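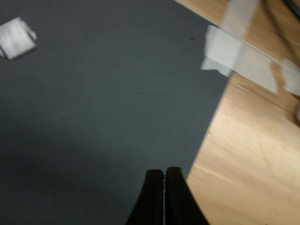

Gray mat on the bench top, folded white cloth at upper left, paper towel over the mat edge.

Bench notes, January, 4:20 pm

Mat trial again. Zetine sheet says the gray mat "wipes clean in one pass." I have my doubts. Small dark specks still on it, one up near the edge by the wood. Could be grit, could be the mat itself. Try a fingernail before blaming the cloth.

Olga Garcia wants the folded cloths to replace paper towel on this bench. Fine, but her case rests on 16 wipes with water on a new mat. Ours has had nearly 471 by the tally sheet, and I don't trust the tally sheet either.

Paper: tears ragged, goes see-through in places so the grain shows. Cheap, though. Cloth holds its creases, edge a bit crumpled. Says nothing about how it picks up dust.

To do:
- same spill, 20 ml, cloth and then paper, on mat AND on bare wood
- look at the mat under the side lamp, the dark end fools the eye
- ask Belkadi what the mat is made of (asked twice)

Not signing off on the cloth order yet.

Search notebook Go

2 comments

Olga Garcia: It was 16 wipes per cloth. Read the sheet.

Inau bench: We kept paper for oil and cloth for the rest. Specks on ours never came off.

Shares 2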